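## 4. Open day set-up — cloth table

Applies to the two-arm folding demo only. The block sorting table has its own sheet (section 5). Last edited by A. Krajčí, August 31, 2018. If something here disagrees with the card taped inside the Matubbar cabinet, go with this one, the card is old.

### 4.1 Before doors

1. Main power on at the wall, then the Plostard controller. Wait for the steady green. Blinking green is not ready.
2. E-stops — press each one, twist to release, check that both arms drop out and come back. Do all of them. Yes, also the one behind the visitor barrier.
3. Barrier tape at 130 cm from the table edge. Measure it, don't eyeball. Kids lean.
4. Spread the printed cloth over the table. Smooth out the middle. The edges don't matter much, the arms never go there in demo mode.
5. Load program **fold_demo_open**. NOT fold_demo_lab, that one runs at full speed.
6. Speed limit to 30 percent. Confirm on the pendant, the screen on the laptop lags behind.
7. Wipe wrist camera lenses. Dry cloth only.

> **CAUTION:** Never reach over the table while the pendant shows RUN or HOLD. Hold is not stop. The arms keep torque and a resume command will move them without any beep.

### 4.2 Laying out the garment

1. Pick one piece from the demo bin. Striped ones work best, the software gets fabric direction from the pattern and visitors can follow the folds from behind the tape.
2. Lay it flat-ish in the middle of the table. No need to iron, small wrinkles are fine. Big lumps are not.
3. Long side running away from the front arm.
4. Step back behind the tape. Say "clear" out loud, wait for the second operator to say it back.
5. Press START, then GRASP on the pendant. The program pauses itself at first contact so you can check.

Look at the wrist view on the big monitor during the pause. Both grippers should be in it, and the far one should be at a corner of the cloth. Don't talk to the crowd yet, check first. 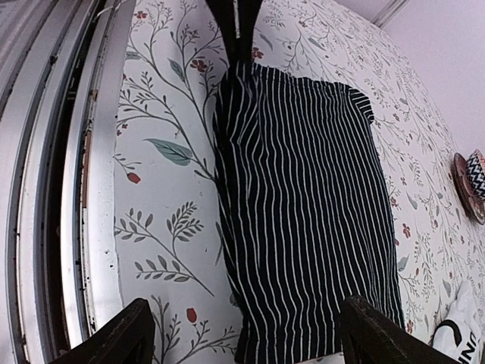
*Fig. 4-2. Wrist view, striped garment. Far gripper at the upper left corner, near fingers at the bottom.*

If the far gripper is on a corner or on gathered cloth next to it — OK, press CONTINUE. If it's on bare table print, press ABORT and lay the piece out again. Two aborts in a row, swap the garment. Three, go to 4.4.

**Note:** a small flap turned over at another corner is no problem. Leave it. People like to ask about it, and it's a good moment to explain that the arm plans from what it sees each time and not from a recording.

### 4.3 Running it for visitors

- Groups of 12 max at the tape. Rest wait by the door or go see the blocks.
- One operator on the pendant, one talking. Never the same person.
- Start talking at the first lift, not before. Otherwise you run out of things to say, the fold is slow at this speed.
- Point at the wrist view on the monitor. Most visitors don't realise at first that it's live.
- Questions about price, delivery, contracts: hand them the Trallument leaflet, don't guess.
- After each fold shake the piece out by hand. Arms at PARK, pendant in your pocket, *then* reach in.

> **CAUTION:** Sleeves rolled up, no lanyards, long hair tied. This includes guests if you let one lay out the cloth. One guest at a time, arms at PARK, operator standing next to them with a hand on the e-stop.

Gripper pads get dusty with fluff after a morning of cotton. Check at lunch. Tape roll is in the top drawer, dab, don't scrape.

### 4.4 When it goes wrong

**Gripper closes on nothing.** Usually the cloth is too flat at that corner. Abort, park, pinch up a little ridge by hand, start over from 4.2 step 4.

**Picks up the table cloth too.** Happens. Abort right away, open grippers from the pendant (OPEN ALL), pull the table cloth smooth.

**Wrist view freezes.** Stop the demo. Do not carry on blind, even if the arms seem happy. Unplug and replug the camera cable at the controller end, restart the viewer, wait for teh picture before pressing anything.

**Controller fan gets loud.** Look at the temperature page. Above 70 °C park the arms and give it a break. Send the group to the blocks.

**Error S-line on pendant.** Write down the whole line incl. the numbers, then call Anežka. Don't clear it first!!

### 4.5 Packing up for Sturnositz

Same table goes to the Sturnositz visit in October, so pack it properly:

1. PARK, power down controller, then wall.
2. Foam sleeves on both grippers — fingers closed.
3. Demo garments back in the bin, table cloth folded on top.
4. Coil camera cables loosely. No tight loops near the plug, we lost one that way already.
5. Pendant travels in the hand luggage, with charger.

Spare pads: order before the end of the month, see section 9 for part numbrs.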